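**Kaso** is a two-fingered hand-held gripper developed in the Fothergill shared workshop at Skokport. It began as an attempt to build an entire robot arm. The arm, budgeted at 1,325 dollars, reached the shoulder and stopped, and the workshop kept the part that worked.

## Construction

The fingers close on a sliding rail inside a printed housing. The first housing took 26 hours to print and cracked along a screw hole the same evening. Later versions, drawn up under the name Zumance, moved the screw and cut the weight to 173 grams, then to 157 after an argument over whether the lid was needed. It was needed.

## Use

Kaso is worked by hand at a table, usually with small household goods. A block resting in a tray is a standard object, being cheap, patient and hard to spill. Cups and bottles are considered advanced.
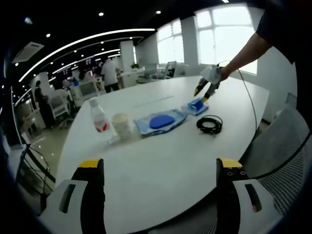 According to one reader of the build log, the block proves very little, and any gripper that cannot manage a paper cup without denting it should be called a clamp. The log's authors replied that they had no objection to the word. Softer finger pads were promised for May.

## Status

As of February 2019, the drawings were in their fourth revision and the parts list in its second, so builders are advised to trust the drawings. The shoulder remains on a shelf at Fothergill, where it holds up a router.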